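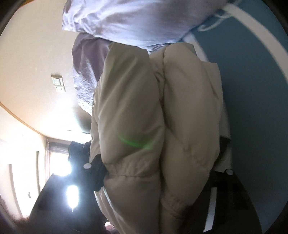

Balogh Relay returns with a new final leg and a night start

STILLEL, January 5, 2020 – Entries are open for this year's Balogh Relay, the team hill race run each August between the lakeside at Stillel and the old quarry village of Balogh. The race has a new final leg, a start in the dark and, for the first time, a junior event on the same weekend.

Stillel Harriers, the club behind the relay, had 399 teams at the start line last summer, the biggest field the race has seen. The waiting list was long as well, and plenty of runners who missed out wrote in to ask what could be done. The club has spent the autumn out on the hills with maps and head torches, and the answer is a course that spreads teams out sooner and gives everybody more room on the narrow paths above the lake.

"We've run every metre of it, some of it a lot more often than my knees would have liked, and it is a cracking course," said race director Ruan Du Plessis. "The old finish came down the road into Balogh and it was fine, it did the job, but you always had your eye on that ridge to your left and wondered why you weren't on it. Well, now you will be!"

The relay is still run over five legs by teams of five, and the first four keep to the route that regular teams know. The fifth leg now leaves the road at Vonik farm, goes up through the larch wood and follows the full length of the ridge before dropping to the playing field in Balogh. It has 844 metres of climbing, more than any other leg, and the descent at the end is steep grass nearly all the way. Captains may want to think hard about who they save for it.

The first leg will now start at 4am. Runners will cover the lakeside path and the first climb by torchlight, and on a clear morning the quicker teams should be changing over at the top just as it gets light. Torches are compulsory on leg one and marshals will check them before the start. A spare set of batteries must be carried too.

Abelardo Olivares, who ran the anchor leg for last year's winning mixed team, was one of a small group invited to try the new finish in the autumn.

"I got to the top of the wood and thought the hard part was over, and then the ridge just kept going," he said. "There are three summits and each one looks like the last. But what a place to run. You can see the lake behind you, you can see the village in front of you, and if there is a team ahead you can see them as well, which is very good for the legs. I came down to the field grinning like a child. I have already told my team that I want leg five again and they are welcome to argue about the rest."

The junior race is for runners aged 12 to 16 and will be held the afternoon before the main relay. Teams of three will run a loop each from the playing field, up to the lower edge of the wood and back. Schools and clubs can enter as many teams as they like, and runners who haven't got a team can ask to be put into one. There is no charge for juniors. 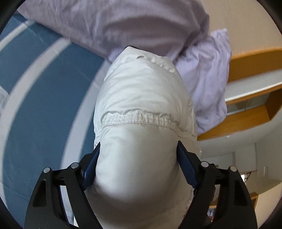
Gathered, elasticated band on an off-white garment.

Loltix, the timing company that has looked after results at Stillel since the relay went over to electronic chips, will be back with an extra timing point on the ridge. Supporters in Balogh will be able to follow the order of teams on a screen beside the finish, so there will be fair warning when a close race is on its way down the hill. Split times for every leg will go up on the club website the same evening.

The changeover points have been looked at again too. Parking at the second changeover was a squeeze last year and the neighbours were very patient about it. Team cars will now use the field by the chapel, with a short walk down to the changeover pen. The minibus between Stillel and Balogh will run all day, and teams with only one car are warmly encouraged to use it.

"The thing I love about this race is who turns up," said Du Plessis. "You get very fast people who've trained for it all year, and you get five workmates who had the idea in the pub, and they're all stood in the same pen with the same number pinned on. The cheer for the last team in is always louder than the one for the first – I'd like it to be louder still this year."

Team categories are open, women, mixed and veteran. Mixed teams must have at least two women. Veteran runners must be 40 or over on the day of the race. There is a cut-off at the fourth changeover, and teams who miss it will have their last runner set off in a mass start along the valley road, so that everyone gets to run and everyone gets to finish in Balogh.

Entry is by ballot, open until the end of this month. Captains need only give a team name and category at this stage; the names of runners can be added or changed up to a week before the race. Teams who were on last year's waiting list and did not get a place go straight in, and the club is writing to their captains now.

Anyone wanting to see the new leg before race day is welcome on the club's guided runs, which set off from Vonik farm once a month through the spring. The pace is easy, dogs on leads can come along, and there is soup in the barn afterwards.

Notes for editors

Stillel Harriers is an amateur running club with road, hill and junior sections.

Ruan Du Plessis and Abelardo Olivares are both available for interview. Reporters who would like to run the new leg with them are welcome to ask – please bring proper hill shoes.

Press requests should be sent to the race office at Stillel Harriers, marked "Balogh Relay".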